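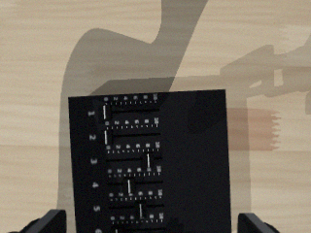
Posted 07/08/2026 by the Vevville bench, sim notebook

Slider panel again, wrist view, gripper fingers. Before I forget everything over the weekend, some notes!

I ran the panel task with both grippers in sim, 100 resets each, same Ernow controller and same seeds. The Zornomlow fingers are narrower and I really expected them to win on the close rows (the handles are just thin white bars, so a fat fingertip has plenty of chances to bump the next one). They did miss less on row 3 when it started way over to the right. But they slid off the handle on long pulls, 33 times, ugh. Maeng slipped 2 times. So I'm leaning Maeng for now, even though it's clumsy on approach.

Things bugging me:

The arm shadow. It runs right up behind the panel, and the gripper shadow lands on the upper right corner too. I want a run with the light moved before I blame the handle detector for anything.

The scale digits are mush at this distance. Row numbers 1 to 5 read fine, the little ones don't. If we want "set slider 4 to such and such" we need a bigger render or a closer start pose.

Row 6 is barely in view at the bottom, just the tip of the handle. Tilt the camera down a touch?

Also the reddish patch on the wood right of the panel, still no clue. Material or light bug, check both.

Next: controller stiffness at 4000, Maeng only, sliders scattered like this.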